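Viresis to hand out steel kitchen canisters in Barkcombe

2025-12-23
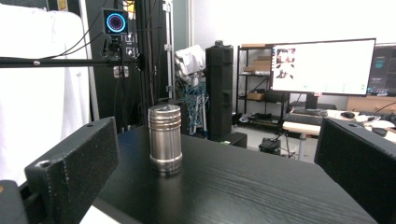

A brushed stainless-steel canister with a flat lid, standing on a black table.

Households in Barkcombe will be able to pick up a free steel storage canister early next year under a plan announced by Viresis, the housewares company that has its main warehouse in the town.

The company said it will give away 3,000 canisters in its Alora line, with a limit of 2 per address. The first 1,000 are already boxed and will be handed out at the Ojala Street library once it reopens after the holidays. The others will follow as they arrive at the warehouse.

Taras Boiko, who runs the Viresis warehouse, said the canisters are meant for dry goods such as coffee, tea, rice and flour.

"People were asking what they could use in place of plastic tubs," Boiko said. "We had a line we were about to bring out anyway, so we started here."

Residents have to sign up before they collect. The list opened at the beginning of December, and 2,835 canisters have been requested so far — most of them by households asking for a pair. Names can be added at the library desk or by phone until the supply is spoken for.

Hnat Holovko, the town's recycling officer, said his office will put a printed card in each box with the local rules for metal, glass and plastic containers. The rules changed last spring and his office still gets calls on them every week, he said.

Canisters that are not picked up within a month will go to the food pantry on Mill Road. Viresis plans to sell the Alora line in stores later in the year but has not set a price. Anyone collecting for a neighbor should bring a signed note with the neighbor's address.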